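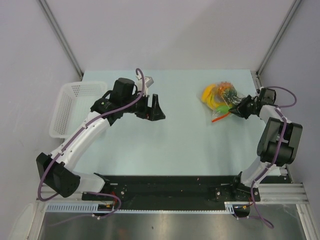
The bagged items come first. Right arm in, left arm waiting.

Plastic bags are the hard part of this term's task at the Kimside robotics club. The 14 members meet until six, and they have logged 817 tries at the bench so far. Film creases and slides, so the group now goes for the twisted neck - the rest gives too much. Varkness College hosts the final in December.
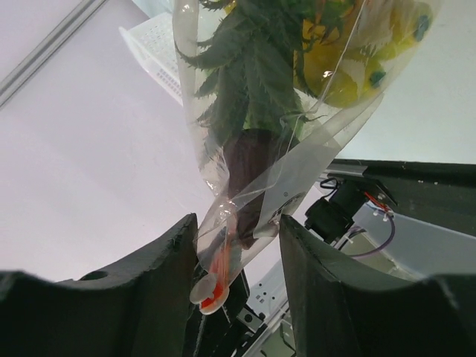 Leaves and yellow flowers, held by the neck of the bag.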